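Brornorero three-bowl set in blue: long-term review

Category: Tableware, serving bowls
Purchased from: Flistside online store
Order: one set of three bowls

The Brornorero set replaces a mixed group of serving bowls from Sandhu that had chipped at the rim. The requirements were simple: glossy interior, round form, no printed decoration, and a rim wide enough to hold with one hand. The set has been in daily use at our table in Rotville since August.

Capacity

The listing gives no volumes, so I measured them. Each bowl was placed on a kitchen scale and filled with tap water to the lip, with one gram taken as one milliliter.

Large: 2,631 ml
Medium: 1,321 ml
Small: 889 ml

These are brim figures. For soup or anything dressed, plan on 80 percent of each number. The large bowl will then take a salad for four with enough room to toss it. The small one is suitable for olives, cut fruit or a side of rice.

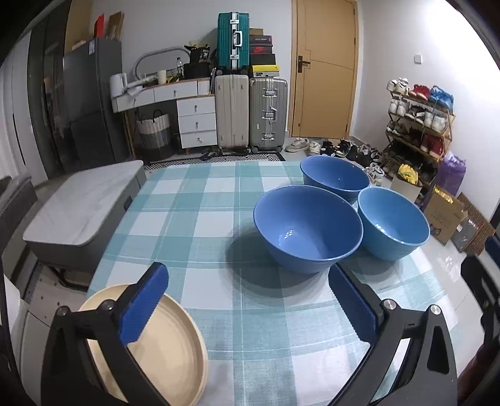 Rim and handling

The rim is the best part of the design. It gives the thumb a definite edge and the fingers a surface to press against from outside, so the large bowl can be tipped for scraping out without a second hand underneath. When full it should still be carried with two hands. There is no foot ring deep enough to hook a finger under.

The edge is rounded and evenly glazed on all three pieces. I ran a cotton cloth along each rim on arrival and again last week, and it did not snag either time.

Glaze and color

The color is sold as a single blue. Under a ceiling light it reads darker or lighter depending on where the bowl stands and how it is turned, and buyers who want an exact match to existing plates should order one set first. The interior is glossy enough to show every light fitting in the room. Tomato sauce and turmeric left overnight both came off with dish soap and a soft sponge. Metal spoons leave faint gray lines, which a mild cleaning paste removes. 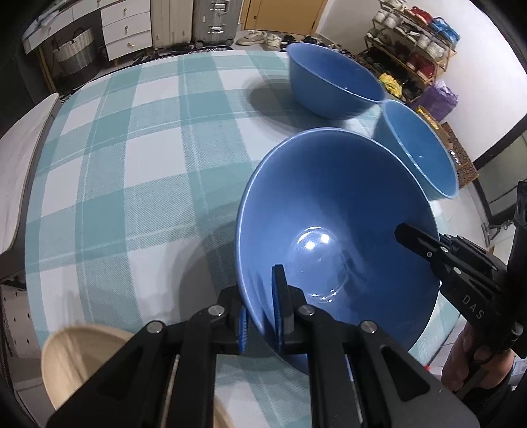
Lids

None are supplied. The manufacturer does not list a matching lid, and the three diameters do not correspond to any of the silicone covers I already own. A dinner plate laid over the large bowl works for short periods in the refrigerator. This is the main omission at the price.

Stability

On a bare tabletop the bowls slide more than I would like, particularly the small one when empty. A woven cloth solves the problem. The large bowl does not rock when stirred against one side, provided the cloth is flat and free of folds. 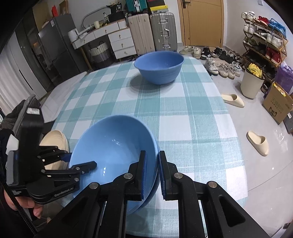
Storage and washing

The bowls nest in order of size. Put a paper towel between them, as glazed surfaces in direct contact will scuff over time. All three fit on the lower rack of a standard dishwasher, with the large one tilted, although it then blocks part of the spray. I now wash that one by hand.

Rating

Capacity: 4 out of 5
Handling: 5 out of 5
Glaze: 4 out of 5
Accessories: 2 out of 5

Recommended for serving at the table. For storing leftovers, look for a set with fitted lids.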